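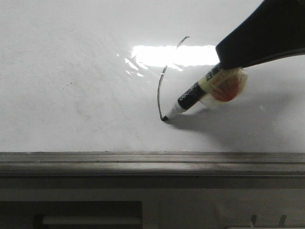
Stiftführung an der Tafel: Bogen mit aufgesetzter Spitze, Arbeitspaket 2

Zwischenbericht Ondano, Stand Mai

Liebe Kolleginnen und Kollegen bei der Dretuddale-Stiftung,

seit unserem letzten Bericht hat sich im Vorhaben so viel bewegt, dass ich ein wenig weiter ausholen muss, als es das Formular eigentlich vorsieht. Sie erinnern sich vielleicht an die Frage, mit der wir in das zweite Arbeitspaket gegangen sind: Lässt sich aus vorgeführten Strichen eine Regelung lernen, die den Andruck eines Stifts auch dann hält, wenn der Stift nicht jedes Mal gleich im Greifer sitzt? Im Antrag hatten wir das recht zuversichtlich formuliert. Im Winter sah es zeitweise so aus, als hätten wir uns damit übernommen.

Inzwischen liegen 311 Vorführungen vor, aus denen wir 882 einzelne Striche geschnitten und von Hand durchgesehen haben. Diese Durchsicht hat länger gedauert als geplant, und ich möchte Čestmír Dvořáček dafür ausdrücklich danken, der einen großen Teil davon übernommen und nebenbei noch unser Auswerteprogramm Parby so umgebaut hat, dass man Kraftverlauf und Kamerabild nun endlich nebeneinander durchblättern kann. 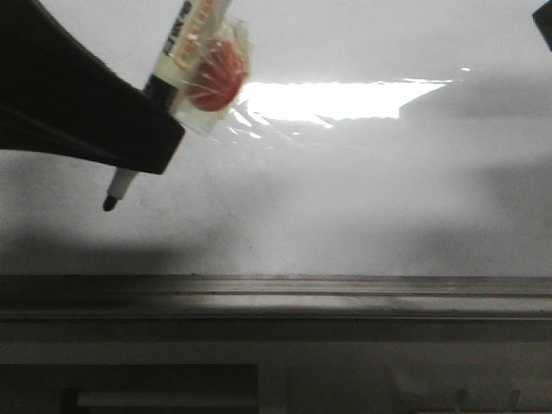
Aldo Rinaldi
Projektleitung Ondano, Arbeitspaket 2 »Kontaktgeführtes Zeichnen«

Zum Verfahren selbst: Unsere Regelung, intern heißt sie Millet, trennt jetzt die Annäherung an die Tafel vom eigentlichen Strich. Solange die Spitze frei steht, zählt allein die geschätzte Lage des Stifts, und erst mit dem Kontakt übernimmt der Kraftanteil. Das klingt einfacher, als es war. Der Übergang zwischen beiden Phasen hat uns wochenlang beschäftigt — mal kam der Kontakt zu spät, mal drückte der Arm gleich zu Beginn viel zu fest.

Gerade Linien gelingen mittlerweile zuverlässig. Bei Bögen bleibt die Strichstärke ungleichmäßig, und helle Spiegelungen auf der Tafel stören nach wie vor die Bildauswertung, mit der wir den fertigen Strich vermessen. Eine matte Folie haben wir erwogen und wieder verworfen, da wir ja gerade auf gewöhnlichen Tafeln arbeiten wollen. Von den 11 Vergleichsreihen, die im Arbeitsplan stehen, sind zwei noch offen, beide zu engen Krümmungen. Sie sollen als Nächstes laufen.

Am Budget ändert sich nichts. Wir bitten lediglich darum, die nicht verbrauchten Reisemittel in Sachmittel umwidmen zu dürfen — für einen zweiten Kraftsensor, damit wir nicht bei jeder Kalibrierung den ganzen Aufbau anhalten müssen. Den formlosen Antrag dazu schicke ich gesondert, die Rohdaten der abgeschlossenen Reihen liegen wie vereinbart im Projektverzeichnis.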